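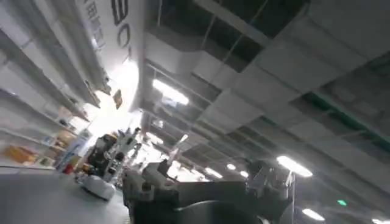 How deep should shelves be for small boxed stock in a retail aisle?
Take the depth of the carton you sell most of, double it, and stop there.

3 replies · 67 views

mlambert
Posted Dec 1, 2019
I'd qualify that. Doubling works for cartons up to 200 mm. Past that you have a 400 mm shelf and the back row sits in shadow. We run white Wuvholm uprights with 300 mm shelves on the lower levels and shallower ones above. Low stock shows up quickly on a white shelf. It also makes a sparse shelf look worse than it is, so front-face everything before opening.

Share · 2 comments

odette_p
Disagree on going shallower above. If the shelves are all one depth you can swap them between levels when the range changes. We had mixed depths from Trarico and spent most of January looking for the right brackets. One depth, one bracket, one spare box.

On colors: grouping by package color helps pickers more than alphabetical order does. Yellow boxes in one block, blue and white packs in the next. Staff learn the blocks in a day.

Share · 5 comments

b.leka
Color blocks fail when the supplier changes the packaging. Tornen did that to us twice. Label the shelf edge and sort by code.

Also check the lighting before you fix the run. White shelving under an open grid ceiling gets uneven light, and glare at the end of an aisle makes shelf labels unreadable from a few steps away. Matte label stock fixes most of it. A polished floor adds to the problem at the lowest level.

Share · 1 comment

odette_p
Sorting by code is fine for a stockroom. Customers don't know your codes.

mlambert
Both, then. Blocks for the customer, codes on the edge strip for staff. Borislav is right about matte labels.

Does anyone hang banners off the end of the run? Ours is on the top shelf bracket and I don't like the load there.

Share · 0 comments

b.leka
Hang it from the upright. The bracket is rated for vertical load and a large banner pulls sideways whenever the doors open. Keep any smaller sign on its own hook so you can change it without taking the banner down.

Share · 3 comments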